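4.2 Writing on a small board

Wiping and folding, covered in the two preceding subsections, tolerate a good deal of error. A cloth that lands a little off its mark still cleans most of the table. Writing does not work that way, and we included it for that reason. Labels on bins, notes on a family message board and the daily tally at the end of a packing line are all small jobs that a person does without a second thought, and all of them ask a machine to hold a thin tool at a steady angle and press it against a surface that can slide.

The task uses two arms on a shared rail, a small framed whiteboard and a pen. One arm is assigned to the board and the other to the pen. The operator's instruction is a short phrase, and the policy must produce the letters in order, on one line, at a size that can be read from the operator's chair. Training used 774 demonstrations recorded by teleoperation. Neither the wall behind the arms nor the objects kept near it were cleared between sessions, as we wanted the setting to stay close to what a machine would meet on a kitchen counter or a bench.

The view from the wrist matters most in the approach phase. At this stage the policy has to judge where the pen tip is relative to the writing surface, and the fingers of the arm carrying the camera take up a large part of what it sees.

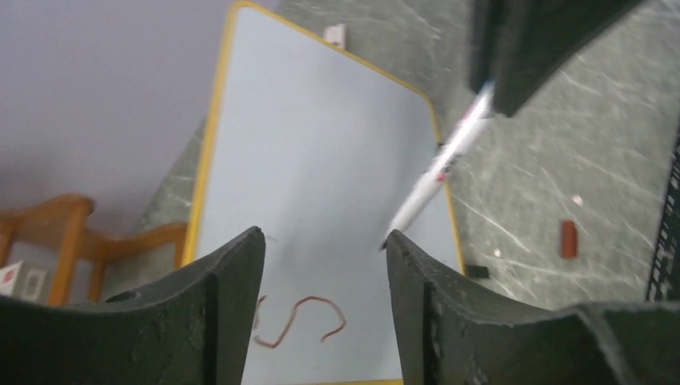 Figure 4a. Wrist view, with the pen held by the opposite gripper.

We had expected the tip to be the hard part. In the Kevden study of bench assistants, most failures were put down to tip localization, and our first runs seemed to agree. After we added the fixed cameras the errors moved elsewhere. The pen reached the board in nearly every trial, and what went wrong afterward was contact: too little pressure and the stroke broke up, too much and the board turned under the pen. A person corrects for both through the fingertips. Our grippers report finger position only, so the policy has to infer force from how the board and the arm move, and that information arrives late.

Scoring was done by two readers who did not know the target phrase. A trial counted as a success only if both readers copied down the phrase exactly. Partial credit was recorded separately, by letter, and is given in the appendix. We ran 148 trials in total, all on one rig and all after the policy had been frozen.

Lettering in trials that went well was uneven but legible. Capital letters and letters made mostly of straight strokes gave the readers little trouble. Closed curves were harder, and the readers often took an "a" for a "u". Spacing tended to tighten toward the end of a line, a habit also present in several of the human demonstrations.

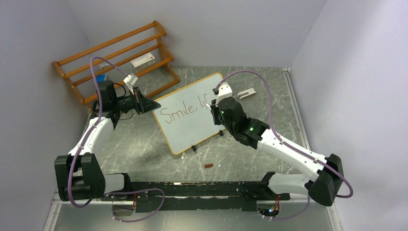
Figure 4b. Fixed-camera view of the two arms and the board, with handwriting on its face.

Speed is the other limit. Our operators wrote faster through the teleoperation rig than the policy did by itself, and far faster again by hand. For a shop floor this probably rules the method out for now. A label printer costs less and does not drift. The case for the home is different, in that writing there would be one chore among many done by the same pair of arms, and a slow result may be acceptable if nobody is waiting for it – a shopping note left overnight, for instance.

Whether the skill transfers is less clear. We repeated the task with 2 boards of other sizes and saw the policy start its first letter in the wrong place on both, although the strokes themselves held up. The Etosberg benchmark treats board size as a nuisance variable and averages over it. We think that hides the problem. A worker who can label only one kind of bin cannot yet be said to label bins, and the same standard should apply here.

The phase before the first stroke deserves its own mention. With a clear board, the policy has no earlier mark to line up with and must choose a starting point from the edges alone.
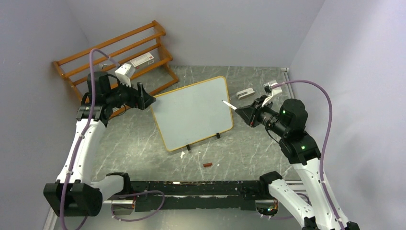 Melur Rondonuwu objected, on reading a draft of this section, that we were holding the arms to a standard few people meet, and that a household would put up with a crooked note far sooner than with a machine that had to be watched while it wrote one. We take the second half of that remark seriously. An operator was seated within reach of the stop button for every trial reported here, and the success rate says nothing about how the system would fare without one. Section 5 returns to supervision time as a separate measure.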